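The arm that forgot where zero was

I have promised to write about the fault from June, and I have delayed it because I wanted first to be sure that I understand it. Now I think I do, or at least most of it.

For the readers who are new: I work on the control software for a pair of surgical robot arms, in a small laboratory in Jatolville. I am not a doctor and our system never touches a patient. We teach the arms to close a cut with needle and thread, and for this we use slabs of tissue with the skin and the fat. My part is the wrists. If a jaw points in the wrong direction, people come to my desk.

It was the 20th run of a long series. The earlier runs were not beautiful, but they were safe. In this one, the right wrist began to go down a little deeper than the plan said. The first time I thought it was only the light, because a metal tip and its shadow are very near to each other when the jaw is low, and from the screen it is difficult to judge the distance.

Then the force warning came. Then it went away by itself, and this is the part I do not like. A warning that goes away by itself is worse for me than a warning that stays, because everybody in the room relaxes. Lerato Jacobs was sitting at the console and she asked me, very calmly, if she should press the stop. I said to wait. I should have said yes.

After some seconds more the wrist made a small jump to the side, and the software stopped both arms. There was no damage to the instruments. But a jump is a jump, and in our safety plan it is written clearly that any movement without a command is a serious event, even if it is small. 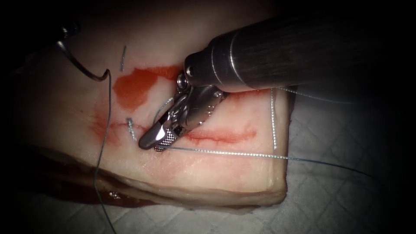 What the log said

We record everything, so I was quite confident that the answer would be easy to find. The log for that run had 3,114 lines. I read them all, with tea, and then I read them again from the end to the beginning, which is a habit I learned from my first boss at Durkulby.

The answer was on line 176, so very early, long before the warning. The controller for the right wrist had lost its connection for a moment and had started again. When it starts again it must do the homing, which means it must find its zero position. It did not do it. It took the last saved value and continued as if everything was normal. The saved value was old, and so the wrist believed it was a little higher than it really was.

From there it is simple to follow. The plan says go down to the surface, the wrist goes down to where it thinks the surface is, and the force grows. The software corrects, the warning disappears, and the error is still inside. At the end the correction reached its limit, and when the limit was released the wrist jumped.

I want to be fair to the people who wrote the restart code, and one of those people is me. We wanted a fast restart, because the full homing is slow and it was boring to wait during testing. We called it a temporary solution. The comment in the code still says temporary.

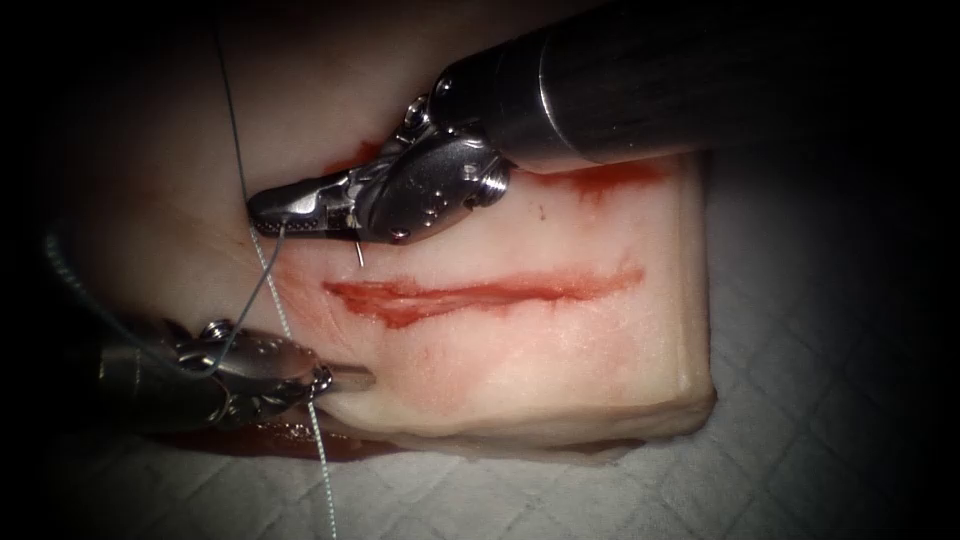
Adel Abdelaziz made the first repair on the same evening. Now, after any lost connection, both arms must stop, open a message on the console, and wait for a person. No old value can be used. It sounds obvious when I write it. The difficult case is when a jaw is holding the needle above an open cut, with the thread already hanging down past the other instrument, because you cannot do the homing in that position. The wrist would swing and pull everything with it. So the person at the console must first take the needle away by hand, and only then the homing can begin. We wrote this as a procedure with a printed sheet, and Lerato tested the sheet by following only the words on it and nothing from her memory. She found two mistakes in my text.

The second repair was more work. We added a check that compares the angle from the motor with the angle we estimate from the camera. If the two do not agree, the arms stop. In the beginning it stopped too often, mostly when the shaft of one instrument was hiding the wrist of the other. Adel wanted to make the limit wider. I did not want, and we had a long discussion, which continued in the car to Gunach and for a part of the lunch. In the end we kept the narrow limit, and the check now also knows when the view is blocked. In that case the arms move slower until the camera can see again.

After this we left the arms running for 720 minutes in total, with the connection cut on purpose at random times. Every time they stopped and waited. I was happy, but I also know that I chose the test myself, and a person who chooses his own test is not the best judge. A colleague from the Cârstea group has agreed to come and try to break it in his own way.

There is one thing still open. I do not know why the connection was lost in the first place. We changed the cable and the connector, and it has not happened again, but I have no proof that the cable was guilty. The old one is in a bag in my drawer with a label on it. If any reader has seen a wrist controller restart by itself in the first minute of a run, please write me, also if you did not find the reason.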